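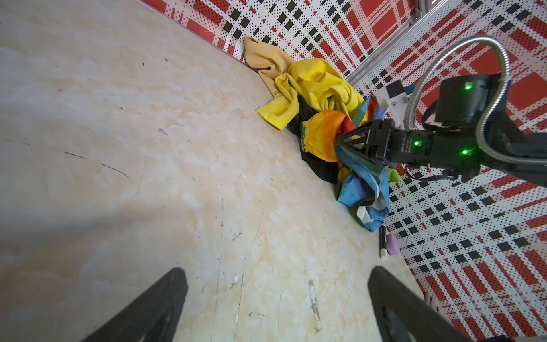
Mimoza Petek
Separate the yellow before you do anything else, that's my two cents. A bright yellow like that can bleed and so can the black, and you won't know which one did it until the tan one comes out blotchy. Then come back and tell us what the labels say.

Posted 8 October 2019 by Ljubica Milošević

Laundry heap in the corner: how do I sort this many colors without doing six loads?

OK so. Clothes end up in the corner, on the floor, in a heap. Have been doing this since August when we moved in, no hamper, no closet to speak of. Right now it's a tan thing, a bright yellow thing, black, an orange and red one that fades from one color to the other with yellow and green trim, and a printed one that is basically every color, sky blue, green, yellow, white, navy. That's the one I can't figure out. Is it a light? Is it a dark? It has white in it!! My machine is small, and the building laundry downstairs takes coins and eats them.

What I do now is throw it all in on cold and hope. So far nothing terrible but the yellow is kind of new and I like it. Also the trim on the orange one, it's the gathered stretchy kind, and I don't want it to go all wavy like my last one did in the dryer.

Second thing, the floor. It's that pale marbled stuff, cream and beige, already has scratches and a few white chips. Does leaving clothes on it matter? My sister says damp clothes on a floor will mark it. I don't usually leave them damp. Usually.

Mimoza, saw your reply, thanks. Label on the printed one is washed out, can't read a thing. Yellow says cold, wash separately. Oops.

Encarnación Iglesias
Two loads, three the first time. Here's how I do it, worked in a laundromat for years so take it or leave it.

Load one, black. By itself or with jeans, inside out, cold. Black goes gray from rubbing more than from the water so don't stuff the machine.

Load two, the tan plus the printed one, IF the printed one is safe. Test it first. Wet a corner of the navy part, press it hard on a white rag or paper towel, wait a minute. Color on the rag = it goes with the darks from now on. No color = it goes with the lights, cold. Multicolor prints that have been washed a bunch of times are mostly done bleeding, and if your label is washed out I'd guess yours is one of those. Still test.

Yellow and the orange/red one: yellow alone the first couple times like the label says, you can do it in the sink with a squirt of detergent, takes ten minutes. Don't soak it overnight. Orange and red, do the rag test on the red end. If it comes up pink wash it alone a couple times too. After that, both of them together is fine, they're close enough that you wont notice much.

Stretchy trim: no dryer. Heat is what kills elastic. Lay it flat on a towel, don't hang it by the cuffs or it'll grow.

Empty the pockets and shake everything out before it goes in, stuff off a floor picks up grit and the grit is rough on cloth. Button things up, turn prints inside out.

Biljana Dimitriou
color catcher sheets. just get color catcher sheets, one per load, done. been mixing everything for years with those and only ruined one pillowcase

Hacer Altıntaş
Nobody got to the floor part so I will. Dry clothes won't hurt it. Damp ones, your sister has a point, the water sits under there and can get into a chip or a scratch and stain around it, depends what the floor is made of. Clothes pushed up in a corner also can't dry, so they get that sour smell, and then you're washing them twice. Colors can rub off too if two things sit wet against eachother, black on yellow would be a bad one.

Get two cheap bags, the mesh kind, hang them on a hook. One for darks, one for everything else. You sort when you take it off and then wash day is just grabbing a bag. Wipe the corner with a damp cloth while it's clear, mild soap, no bleach, dry it after.

And re the sheets, they help but they don't catch everything. I wouldn't trust one with new yellow.

Related
Sour smell in towels after washing
Can I wash a red sweatshirt with jeans?
Elastic cuffs gone wavy, any fix?
Filling small chips in a light floor
Hampers for a room with no closet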